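Changing a cabin filter without losing your temper

I put this off for ages on my old estate, and by September the fan was wheezing and the windscreen took an age to clear. The garage wanted silly money for it, so I did it on the drive - and it's dead easy once you know where the clips are!

You'll need a torch, a small crosshead screwdriver and the new filter. Mine was a Plono one from Gerkemex, bought on Kenneth Crichton's say-so (he's done more of these than I have). 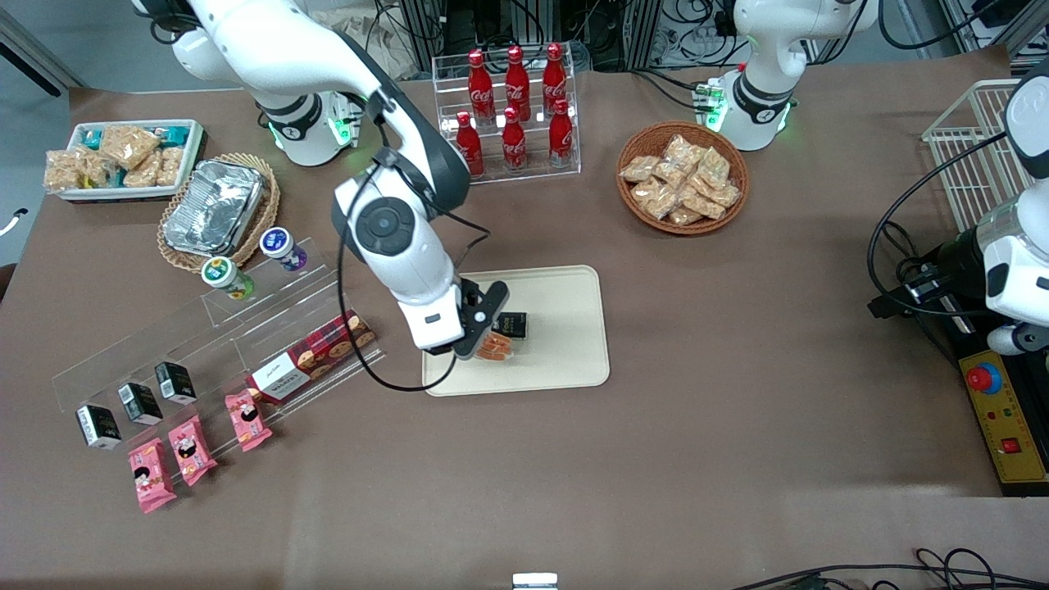
Ignition off first, then empty the glovebox. Open it, squeeze the sides inwards and let it drop past its stops. Mine also had 2 screws along the bottom edge, so have a feel before you start pulling.

Behind it there's a long plastic cover with a clip at each end. Press both and it swings away. Slide the old filter out slowly and keep it level, or you'll tip leaves all over the carpet like I did.

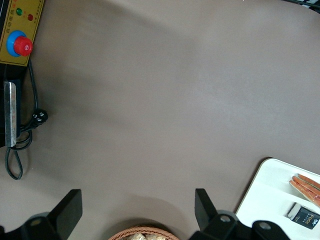 Before the new one goes in, run a vacuum nozzle round the slot. Then look for the airflow arrow on the filter's edge and match it to the direction marked on the housing. If it won't slide home, don't force it - take it out, straighten the pleats and try again.

Clip the cover back, refit the glovebox and run the fan on full for 10 minutes with the windows down.

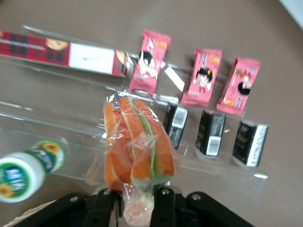

How often should I change it?

Once a year suits most cars, or sooner if you park under trees or drive on dusty lanes.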